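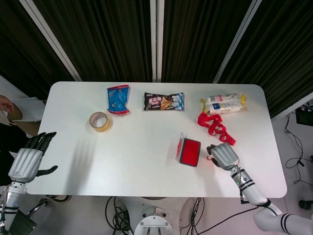

The Sostach factory opens its doors twice a year, and I went along for the January tour. It's 20 minutes out of Treltska by bus, and the stop is right outside the main gate. Tickets are free but you have to book, and you need closed shoes.

We were given hairnets and white coats, then taken upstairs to a glass walkway over the packing floor. The plant makes corn snacks and biscuits, mostly for shops in the region. The guide said 563 people work there across three shifts. The noise is constant, and I missed a good part of the talk on the fryers. Ask for a headset at the desk if your hearing isn't great.

The flavouring room was my favourite part. Seasoning is weighed out by hand for small batches, and the colour of the paprika gets on everything. Visitors can't go in, but there's a window and you can smell it well enough - mostly vinegar and onion.

After that came a short film on how the business moved from the old Fakach mill, then a tasting with four plain samples and one they hadn't put on sale yet. I thought it was too sweet.

The shop sells seconds by the kilo at a fair price. It takes cards. The cafe was closed, so bring lunch or walk down to the bakery on Alhassan Street, where I had a decent pie.

Parking is limited to 156 spaces and they were full when I left. The next open day will be listed on the noticeboard at the gate.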